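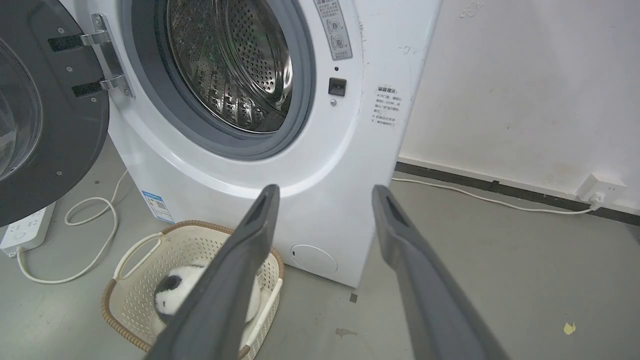
Smell from the front loader, gasket or filter?

Posted in: Home > Laundry and Cleaning > Washing Machines

zimi_kitchen
Good evening to all. We moved to our apartment in December and the washing machine came with it. It is a white front loader, the labels are in Chinese and I read Chinese very slowly. The towels come out with a smell like an old basement. I wiped the gray rubber ring with vinegar, also inside the fold, and I ran one empty hot cycle. After 4 days the smell was back. The round cover low on the right side I did not open yet. Is it the filter? I am afraid of water on the floor.

dovley14
Yes, it is the filter cover. Put a flat tray and an old towel under it, then turn very slowly. If water comes, close it, empty the tray, continue. In mine I found 13 hairpins and one baby sock.

Lidow_M
I don't agree that filter is the first thing. When towels smell, in most cases it is too much detergent and too cold water. Stop the softener completely for one month. The drum looks shiny and people think it is clean, but the dirt stays behind it where you can't wipe.

dovley14
She can do both. The filter takes ten minutes and costs nothing.

Lidow_M
I only say that I cleaned my filter every week for a year and it still smelled. Then I used half of the powder and it stopped.

Ye-seo Seok
I had the same trouble in my last apartment. Please keep the door wide open after each wash, like in your photo, and pull out the detergent drawer also. About vinegar I would be careful, my repair man told me that it makes the rubber hard if you use it often. I now use a little dish soap on a cloth and dry the fold with a second cloth.

zimi_kitchen
Thank you. I always closed the door because the bathroom is narrow and my husband hits his knee on it. Does somebody know what the white sticker on the right says? It starts with some kind of warning.

Ye-seo Seok
The letters are too small for me in the photo. Can you take one closer and post it?

zimi_kitchen
I will do it tomorrow. Today I opened the filter with the tray under. Much gray water, one coin and a piece of a plastic comb. The smell was terrible, so maybe dovley14 has right. I will also use less powder, so that Lidow_M is not angry with me.

Lidow_M
I am not angry :) Write again after a few washes with towels.

Related threads
Drum cleaning tablets from Zimidmont, worth it?
Towels became hard after 100 washes
How to dry laundry in a room without window
Detergent drawer is stuck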